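Robótica de manipulación. Apuntes de la práctica 2: comparar pinzas en simulación

Antes de nada, gracias a quienes me escribisteis con dudas sobre la práctica anterior; he procurado recogerlas aquí, aunque me alargue un poco (ya me conocéis).

Vamos a comparar dos pinzas, la Senarar y la Poreck, con el mismo brazo y el mismo controlador. Lo único que cambia es la pinza. Si tocáis también las ganancias, luego no hay manera de saber a qué se debe la diferencia, y os lo digo con todo el cariño porque cada curso le pasa a alguien.

Cada pinza hace 12 intentos por objeto. Empezad por el cilindro, que parece fácil y tiene su miga: si los dedos bajan algo girados respecto al eje, el contacto se hace por un solo lado y el objeto tiende a volcar.

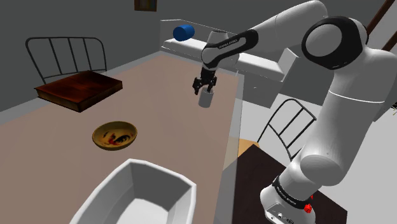 Conviene además fijarse en la altura de aproximación. Con la Poreck suele ir bien dejar un margen generoso y cerrar despacio; con la Senarar podéis ser más atrevidos. Anotad la semilla, la fuerza de cierre y el resultado de cada intento, ¡también los fallos!, que son lo más instructivo de la práctica.

Los registros de marzo están en la carpeta Brukico: 205 ensayos ya etiquetados, por si queréis contrastar los vuestros. Fotini Margaritis atiende las dudas del simulador en el aula Anozie, a partir de las cuatro de la tarde.

Entrega: tabla de resultados y una página de comentario.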